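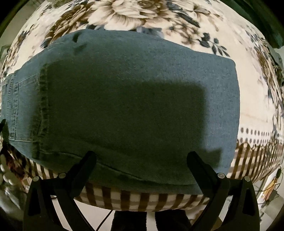 Page last changed: Monday, May 13, 2024

Back from Prustdale with a suitcase that weighs more than it did going out, which is odd for a trip where I bought one fridge magnet and ate the rest of my budget. The laundry is done, if you count the jeans folded and the socks under discussion.

I went for the walking. The guidebook promised a gentle loop from the Olivares bus stop up to the old reservoir, 9 miles, suitable for families. I'd like to meet these families. By the second gate I had stopped admiring the view and started admiring the benches. There are 2 of them. One faces a wall.

The bus back was the 331, and it came once in the afternoon, early, and without me. I had a long talk with a sheep about this. Then I walked down to Rarkia in my good shoes and paid too much for soup, and it was wonderful soup, and I resent that.

My room at the Bruvidis was up under the roof, number 136, in a hotel with maybe a dozen doors. I asked at the desk where the others were. The woman said, "Other what?" and gave me a towel.

Slept badly the first night (church bells), beautifully the second (more soup). Knees still going down stairs sideways. The magnet is a picture of the reservoir, taken on a sunny day, so at least I know what it looks like now.

Need to buy milk and call the dentist. Socks tomorrow.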